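Seit dem Frühjahr zeichne ich wieder Porträts, abends am Küchentisch, und natürlich hatte ich mir sofort eingeredet, dass ich dafür neue Farbstifte brauche. Geworden ist es der 48er-Kasten von Wareo, die Serie heißt Dultstead. Jytte Hedegaard aus meinem Zeichenkurs hatte die Stifte dabei und ich durfte einen Dienstagabend lang damit herumkritzeln, danach war die Sache für mich eigentlich entschieden (mein Konto sah das anders).

Es sind Stifte auf Ölbasis, also härter als die wachsigen, die ich vorher hatte. Das merkt man beim ersten Strich. Wer gern mit viel Druck arbeitet und nach zwei Schichten fertig sein will, wird sich ärgern, denn die Farbe kommt langsam. Ich lege bei Haut inzwischen 8 dünne Schichten übereinander, angefangen mit einem blassen Ocker, dann ein kühles Rosa, dann wieder Ocker, und erst ganz zum Schluss die Schatten unter Kinn und Nase. Dafür schmiert wirklich nichts! Mit den alten Stiften hatte ich immer den halben Handballen rot.
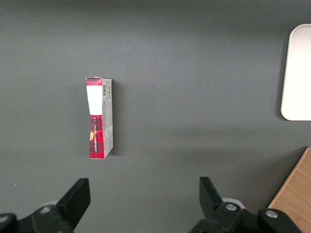
Schmale Pappschachtel mit weißem Feld und einem Streifen rotem Karo.

Zu den Farben: Die Erdtöne sind großartig, vor allem das gebrannte Siena und ein Graubraun, das auf dem Stift nur eine Nummer trägt und das ich schon zur Hälfte weggespitzt habe. Bei den Blautönen finde ich die Auswahl dagegen komisch. Vier davon liegen so dicht beieinander, dass ich sie nur am Schaft unterscheiden kann, und ein richtig dunkles Indigo fehlt. Für Schatten in schwarzem Haar behelfe ich mir mit Violett und Dunkelgrün übereinander, das geht auch, dauert aber.

Die Minen brechen selten. Zwei sind mir beim Spitzen weggebröselt, beide Male in meinem alten Metallspitzer, der vermutlich stumpf war. Mit dem Kurbelspitzer von Gulgate ist seitdem nichts mehr passiert, und die Spitze wird damit schön lang, fast zu lang für Flächen. Für Wimpern und Augenbrauen ist das aber ein Traum – man kommt damit in Ecken, für die ich früher einen Fineliner genommen habe.

Papier ist noch so ein Thema. Auf dem glatten Block von Bepari war bei mir nach der vierten Schicht Schluss, da rutscht die Mine nur noch drüber. Auf einem leicht rauen Aquarellpapier dagegen konnte ich schichten, bis ich keine Lust mehr hatte. Nuwan Thambiah, der den Kurs leitet, schwört auf Karton mit Samtoberfläche, den habe ich noch nicht probiert (steht auf der Liste, die Liste ist lang).

Bezahlt habe ich 58 Euro und das ist für mich schon die Obergrenze für ein Hobby, bei dem meistens meine Katze Modell liegt. Nachkaufen kann man die Stifte einzeln, allerdings habe ich nur einen Laden gefunden, der alle Nummern führt, und auf das Graubraun habe ich zwei Wochen gewartet.

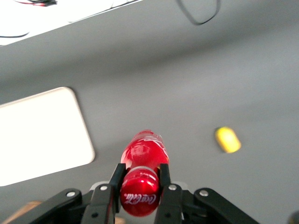
Kann man die Stifte mit Lösungsmittel verblenden?
Mit geruchlosem Terpentinersatz klappt das gut, am besten sparsam mit einem kleinen Borstenpinsel und erst ab der dritten Schicht. Danach muss das Papier ganz durchtrocknen, sonst reißt die Mine die Oberfläche auf. Babyöl habe ich auch getestet und würde es lassen, das gibt Fettränder.

Was mich noch stört, ist der Kasten selbst. Der Deckel klemmt und die Einlagen sind so knapp geschnitten, dass man jeden Stift mit dem Fingernagel heraushebeln muss. Ich habe alles nach einer Woche in ein Rollmäppchen umgeräumt, nach Farbfamilien, und bin seitdem viel schneller beim Arbeiten.

Von mir gibt es vier von fünf Sternen, den fünften hätte es fürs Indigo gegeben. Wer nur Hautfarben sucht, sollte sich vorher das kleinere Porträtset anschauen, da sind die besten Erdtöne wohl alle drin.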